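Tukgate Toy Library - progress report to the Fimik Fund
Tuesday, October 29, 2019

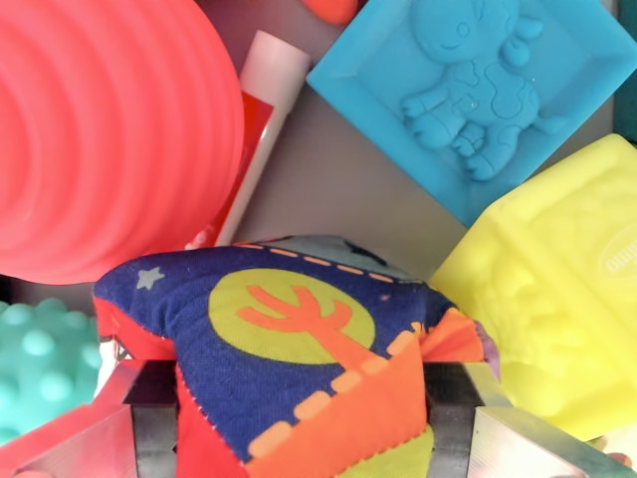 Elus Lehtinen

Well, we've had a busy time since June! Your grant has mostly gone on the baby and toddler shelves, and I'm really pleased with how they're filling up. The soft blocks go out more than anything else (the blue one with the animal on it is my own favourite), and parents keep asking for more textures, so I've put ribbed and bumpy toys higher up the shopping list.

We now have over 100 toys on loan and 31 families signed up. I'd hoped for 40 by now - the wet half-term didn't help - but two nurseries have asked about borrowing mixed boxes, which I didn't expect.

Still to do: new storage tubs, a proper washing rota and labels for the bags. I'll send the receipts separately once the last order comes in.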